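Print this article | E-mail this article

4. The open day at Strickland

We had been putting off a public demo for ages, and when Strickland offered us its big downstairs room in April I said yes before I'd really thought it through. So this section is partly a report and partly a confession. We ran four sessions, each 30 minutes long, and anybody who wandered in could pick up the hand-held gripper and try the pick-and-place task from Section 2. I did the talking, which meant I did very little note-taking (sorry to my co-authors!), and what follows leans a lot on the comment cards people left in the box by the door.

My plan was to start everyone off with a mug. That fell apart in the first session, because people wanted to squeeze the thing and wave it over the table before they'd touch any object at all. I ended up liking that so much that I made it the official first step. You get the fingers down low over the wood, you open and close them a few times, and you get a feel for how far away the surface is. Figure 4 is from this warm-up step.

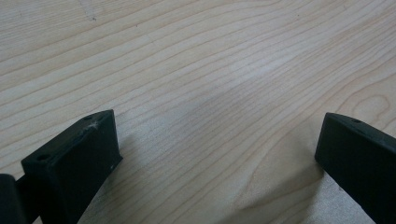 Figure 4. Gripper fingers open over the bare tabletop.

Myrtle Dvorak wrote on her card that she'd have liked a longer turn and a shorter speech, and that the mug was easy but she never did get the hang of letting go of it gently. Fair enough on both counts. Letting go came up on a lot of the cards, more than picking up did, and I hadn't expected that. We had spent weeks on the closing motion and hardly any time on the release, so for the last two sessions I cut my intro way down and added a practice release with a folded dish towel (softer landing, less noise). The room got a lot more relaxed after that, me included.

We don't treat any of the open-day recordings as training data in Section 5. They're only used to pick the order of the practice steps.

Related items
Zalinell: notes on a first public demo
Skustent gripper task list, revised
Teaching the release: a short report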